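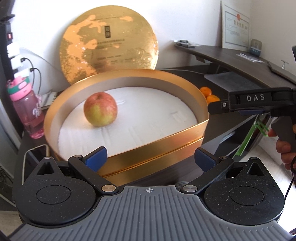 Apple in the gold box, white lining.

Can the seller pay my closing costs if the appraisal comes in low?

Posted by skuvska_rd in Home Loans > Buying

Sorry if this is in the wrong section. First house, under contract in Clunmont, closing supposed to be end of July. Conventional loan, 3 percent down. Seller agreed in the contract to put money toward my closing costs. All good until Monday when the appraisal came back under the price.

Loan officer called while I was at work, talked fast, said the "concession may have to be re-looked at" and that she'd email. No email yet. Agent says don't worry about it. I am worrying about it.

What I want to know:

Does the seller credit go away when the appraisal is low? Or just get smaller?

If we drop the price to match the appraisal can they still give me the credit too, or is that double dipping?

And who do I even ask for a second look at the appraisal. The report has my square footage wrong I'm pretty sure. It leaves off the back room, which has heat and is on the county record.

I have enough saved for the down payment and a little over. Not enough to cover the gap AND closing costs. So if the credit is gone I think I'm done. Any help appreciated, typing this on my lunch.

Boyang Zheng

Ok so I went thru nearly this same thing two years ago, different state but the loan part was the same kind.

Credit doesn't vanish. What happens is there's a cap on how much a seller can put in, and the cap is a percent of the price or the appraised value, whichever is LOWER. With a small down payment like yours on a place you're going to live in, the cap is normally 3 percent. So when the value drops the cap drops with it. If your credit was already under the new cap, nothing changes. If it was right up against the old one you lose the difference. In my case that was $613. Annoying, not a deal killer.

Get the contract out, find the credit amount, then multiply the appraised value by .03 and compare. Five minutes. Also the credit can't be more than your real closing costs. You don't get the extra as cash.

Dropping the price and keeping the credit: yes allowed, if the seller signs off. It isn't double dipping, it's negotiating. Has to be in writing as an amendment, and the lender has to have it before they redo your numbers. My seller came down part way and kept the credit the same. I covered the rest. Hurt but ok.

The bigger thing is the gap. The lender only counts the lower value when they work out your loan, so whatever you pay above it comes out of your pocket on top of the down payment. A credit can't be used for that part, closing costs and prepaid stuff only. I didnt understand that at first and had my math all wrong.

Check if you have an appraisal contingency and WHEN it runs out. Do that today before anything else. Mine had 2 days left when I finally looked.

Huton_mike

just walk away. appraisers are a racket and prices are coming down anyway. you'll find something else

Ankica Georgiou

Please don't just walk away without reading your contract, earnest money may be on the line. If the contingency is still open you're usually fine, if it's passed maybe not. Agent or a real estate attorney can tell you which.

Boyang covered the cap so I'll do the appraisal part. What you want is called a reconsideration of value. It goes through your lender. Don't call the appraiser yourself, they won't discuss it with you. Ask the loan officer for the form or whatever process they have, and send:

County record page with the square footage
A couple photos of the back room, including the heat source
Recent sales nearby that your agent thinks were missed, closed sales and not listings

Keep it short and factual. "Report leaves off the rear room, see attached" does more than a page on why the house is worth it. Be aware a heated room still might not count as living area. Depends on ceiling height, how you get into it, permits. An addition with no permit can get left out on purpose, so ask.

No promises it moves. Mine took over a week and came up a little. They didn't charge me for it. A whole second appraisal from a new lender is different, I was quoted $400 before I decided against it.

Also email the loan officer instead of waiting on her. Ask two things in writing: the maximum seller credit at the appraised value, and my new cash to close. Then you'll have real numbers to take to your agent. If closing has to slide, check on your rate lock too, extending it can cost money.

skuvska_rd

Thank you both. Contingency is open til Friday, just checked. Credit is under the cap even with the lower value so thats one thing. Emailed the lender about the room and my agent is pulling sales tonight. Will post back when I hear.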